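Clullalent 厨房用语录音计划：招募讲述人和兼职转写员

Clullalent 是设在 Pimbridge 的一个地方语言资料室，平时做的事情是录音、转写、编目，把本地人说的话存下来，供学校和研究者查阅。厨房用语是我们目前在做的一个专题，收的是人们在家里做饭、腌菜、磨刀、洗碗、招呼家人吃饭时说的话，尤其是那些离开厨房就很少用到的词。

这一轮招募分为两部分：讲述人，以及兼职转写员。两部分的要求、时间安排和报酬不同，请先看清楚自己要报哪一部分。可以同时报名，但同一个人不能转写自己的录音，也不能转写直系亲属的录音。

为什么收厨房里的话

几年前我们整理 Skisten 河谷一带的旧录音，发现农事、渡船、婚丧方面的词都收得不少，厨房里的却很薄。旧录音里说到吃饭，多半是采访者问“过年吃什么”，对方报一串菜名就过去了。怎么说火候，怎么说面发过了头，锅底结的那层东西叫什么，剩下一点点汤又叫什么，这些几乎没有。

后来我们试着补录了一批。到现在为止，这个专题已有超过78小时的录音，其中一部分已经转写完毕，可以在资料室的阅览桌上查到。从这批材料看，同一样东西在河谷上游和下游往往叫法不同，同一个家里婆婆和儿媳的叫法也可能不同。还有一些词只在责备孩子的时候出现，例如说人盛饭太满、夹菜翻来翻去、吃完不收碗。这类词在正式访谈里问不出来，要等讲述人说到兴头上才会带出来。

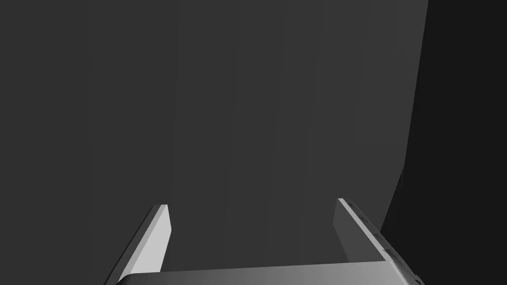 目前材料的缺口主要有三处。第一是上游几个村子，录音很少，而且讲述人年纪偏大，中年一代基本空缺。第二是男性讲述人。以前登门的时候，家里人常常直接把女主人推出来，可是杀鱼、劈柴、熬猪油、掌大灶这些活，有不少家庭是男人在做，他们用的词我们没有收到。第三是外地嫁到或搬到 Pimbridge 的人。他们把自己家乡的词带进厨房，有些已经被邻居学了去，这部分变化我们想记下来。

一、讲述人

谁可以报名

年满十八岁，在 Pimbridge 或 Skisten 河谷住过较长时间，平时在家里做饭或者以前做过。会不会写字、说不说标准语都没有关系。做饭手艺如何也不在考虑之内，我们录的是话。

在食堂、饭馆、点心铺做过工的人同样欢迎报名，但请在报名时写明，行业里的用语我们会另外编号。

如果您说的话和现在年轻人说的不太一样，或者家里人经常笑您“老话多”，请务必报名。搬走多年、现在只有过节才回来的人也可以，录音时间可以迁就。

要做什么

每位讲述人录音2次。头一次主要是聊天，内容包括小时候家里的厨房是什么样子，灶台朝哪边，水从哪里挑，谁做饭，谁烧火，有哪些东西是不许小孩碰的。采访员手里有一份提纲，但不会逐条念，您说到哪里就从哪里接着问。

第二回录音隔一段时间再做。采访员会先听过前面的录音，把没有听懂的词、只出现过一回的词挑出来，请您解释、造句，或者说说在什么场合会用。我们也会带一些实物和图片来，请您说出名称。叫不出来的就说叫不出来，不用临时想一个。

录音可以在您家里进行，也可以到我们在 Ueda 楼的录音室来。在家录的话，希望能找一个关得上门的房间，冰箱和抽油烟机的声音影响比较大，录的时候可能要请您暂时关掉抽油烟机。不需要专门打扫，也不需要备饭。以前有几位讲述人做了一桌菜等采访员，心意我们领了，但这样一来录音总要拖到很晚，采访员也不好意思催。
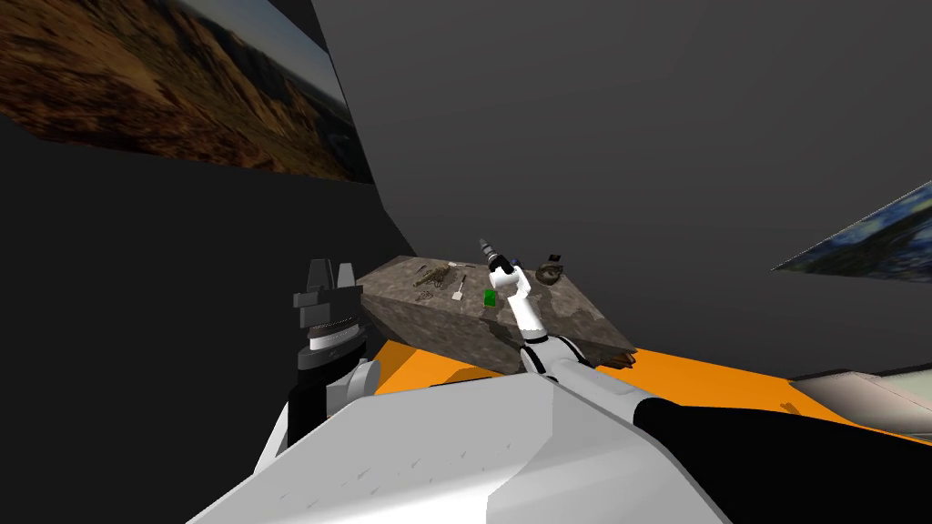 深灰色墙面的房间，橙色地面，石纹台子（渲染图）

录音期间您可以随时停下来喝水、休息、接电话。有不想保留的段落，当场说一声，采访员会做记号，回去之后删掉。录完以后才想起来也行，在材料编目之前打电话告诉我们即可。编目之后如果还想撤回，需要填一张表，我们会把相应的录音和文字一起撤下来，已经印出去的书刊则没有办法收回，这一点请事先知道。

报酬与交通

每场录音发给讲述人一笔补贴，数额写在确认信里，录完当天给现金或者转账，由您选。到录音室来的，公交和渡船费用凭票报销；没有票的写一张说明，签名即可。住得远、行动不便的讲述人，我们可以派车接送，请提前说明要不要上下楼梯，有没有轮椅。

讲述人的姓名是否公开，由本人决定。可以用全名，可以只留姓氏，也可以用一个编号代替。录音里提到的别人，例如邻居、亲戚，转写时一律隐去姓名，除非对方也同意。

二、兼职转写员

这次招5名。工作是把录音听写成文字，再按资料室的格式标出词条、注音和说话人。用工形式是按件计酬，没有底薪，不需要坐班。录音文件不能带出资料室，所以听写要在 Ueda 楼的阅览室里做，阅览室上午九点开门，傍晚六点关门，中午不休息。

要求

能听懂 Skisten 河谷的话，上游或下游其中一种即可，两种都懂的优先。书面表达清楚，打字速度过得去。学过语言学或者国际音标的当然好，没学过的由我们来教。耳朵要静得下来，一段几秒钟的话听十几遍是常有的事。

我们比较看重的一点是照实写。讲述人说了半句就停，就写半句；说错了又改口，错的那一句也要留着。以前有转写员出于好意，把老人重复的话删掉，把语序理顺，读起来是通顺了，可是后来要查某个语气词的用法，就查不到了，只好重新听一遍原声。遇到听不清的地方，按规定打上记号，不要猜。

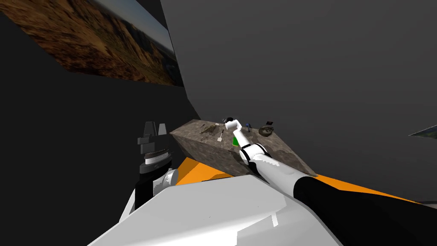

培训安排在三月，内容包括听写格式、注音方法、软件操作和保密要求。培训期间每人会拿到一段短录音，各自转写，然后放在一起对照，看看哪些地方写得不一样，为什么不一样。试转写也算件数，照发报酬。

转写的难易差别很大。一个人对着话筒慢慢讲，转写起来不费劲；一家人围着灶台抢着说话，背后还有油锅的声音，就要慢得多。计酬时会按录音难度分档，分档由编目组来定，转写员有不同意见可以在交稿前提出，由另一位编目员重听后决定。

关于注音

河谷的话里有几个音，标准语的拼音写不出来，我们有一套自己的写法，印成了小册子，培训时发给大家。这套写法改过几回，旧材料里还能看到以前的样子，请以手上的小册子为准。下游把“锅”和“角”念得很近，初学者容易混，听的时候要看上下文。上游有一个专指“用余火慢慢焐熟”的动词，目前收到好几种读音，碰到时请单独列出来，不要合并成一个。

至于汉字怎么写，原则是能确定本字的写本字，不能确定的用方框加注音，不要自己造字，也不要随便借一个同音字。民间常用的俗写可以写在备注里，例如菜市场招牌上见过的写法，记下是在哪里看到的就更好。

三、录音中常问到的内容

下面这些供准备报名的讲述人参考，不用背，也不用提前查。很多人报名之后打电话来问“我该准备什么”，回答是什么都不用准备。

火和灶：大火、小火、快要灭的火怎么说；往灶里添柴叫什么；烟倒灌回来叫什么；炉灰拿去做什么用。

刀工和手上的动作：切、剁、片、拍、撕、掰、捏，各在什么时候用；切得太厚或者太碎，家里人会怎么说您。

锅碗和器具：家里各种勺、铲、筛子、盖子的叫法；缺了口的碗叫什么，还用不用；装米的和装面的是不是一个名称。
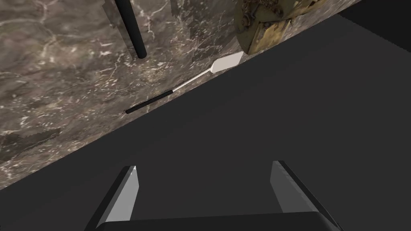
味道和口感：咸淡怎么说；没熟透、煮过头、放久了变味，各怎么说；夸人做得好吃有哪些说法，哪些只能晚辈对长辈说。

腌、晒、发酵：坛子封口的讲究；什么天气不能开坛；面肥向谁家借过，借的时候怎么开口。

桌上的规矩：谁先动筷子；客人来了怎么让菜；推辞的时候怎么说才算真的不吃了。

禁忌和玩笑：逢年过节在厨房里不能说的字，用什么话代替；哄孩子吃饭编的瞎话；给某样剩菜起的外号。

四、材料的去处

录音原件存放在 Clullalent 的库房，另有一份备份放在别处。转写稿经讲述人或其家属看过之后编入目录。不识字的讲述人，我们会派人上门念给他听。目录对外开放，录音则需要登记后在阅览室里听，不能复制。

专题结束后打算编一本厨房用语小词典，收词范围和体例还在讨论，出版时间没有定下来。参加录音的讲述人每人可以得到一本，参加转写的人也有，署名方式到时候再逐一确认。

每位讲述人还会拿到自己的全部录音，可以存在小存储卡里，也可以刻成光盘。有些家庭向我们要过去世老人的录音，只要当初签了同意书，家属凭证件都可以来领。

五、报名办法

讲述人：打电话、写信或者本人到 Ueda 楼来都可以，也可以由子女、邻居代为报名，但录音前我们一定会跟本人谈一次，确认是他自己愿意。请告诉我们姓名、大致年龄、在哪个村子或哪条街长大、什么时间段方便。住过好几个地方的，把各处都说一下，不用精确到年份。

转写员：请写一封简短的信，说明会听哪一种河谷话、在哪里学的、每周大概能来几个半天。不需要附照片，也不需要学历证明。收到信后我们会约时间来做一个小测试，听一段录音并写下来，时长2小时以内，测试结果不论用不用都会通知本人。

报名和咨询请找 Chiyo Hattori，她负责这个专题的联络和排期。下午打来比较容易找到她，上午她多半在外面录音，可以留言，留言时请把电话号码慢慢说一遍。信封上请写“厨房用语”，以便和资料室其他信件分开。

讲述人的招募不设截止日期，转写员在培训开始前截止。上游村子的讲述人报名后会优先安排，那边冬天路不好走，采访员要赶在天气转坏之前多跑几趟。已经参加过以前补录的讲述人如果想起了新的词，不用重新报名，直接打电话来就行。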